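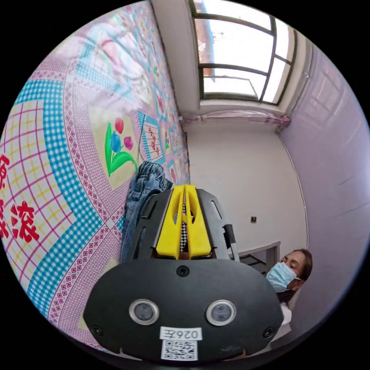 Unit 026, bedroom job, Tunville. The jeans still on the quilt.

Run 526 and the fingers wouldn't let go.

Malou Kárason had the handle in both hands, mask sticking to her chin. Trigger out. Nothing. Trigger in, out again. The yellow fingers stayed shut, nearly touching and the motor made a noise like a wasp in a jar.

"Clirnwood, I've got a jam."

Static. Then the kid on the desk, chewing. "What's the code?"

"836."

"That's not a jam. That's -- hang on." Pages. Actual paper pages. "That's over-grip. Is your hand clear?"

Her hand was not clear. Two fingers of the left glove, in past the side frame, where she'd been told in September never to put them. Just to tug the cloth. Just for a second.

"Malou? Hand clear?"

"Mostly."

The wasp went up a note. Pressure, then more pressure, sort of polite about it. She thought of Sugiyama at the depot, the way he held his coffee with three fingers and a thumb. He never said which unit did it.

"Kill it," the kid said, not chewing now. "Flurura cutoff, underneath, hold it down."

She couldn't find underneath. Then she did. Held it. Counted nothing, just held.

Silence. The glove came out, her hand still in it, teh nails already going dark.

"Malou?"

"Yeah."

"You want me to log it?"

She looked at the jeans. Seven hundred and seventeen runs left to make 1243, and they paid by the run.

"Log it," she said -- and sat down on somebody's bed.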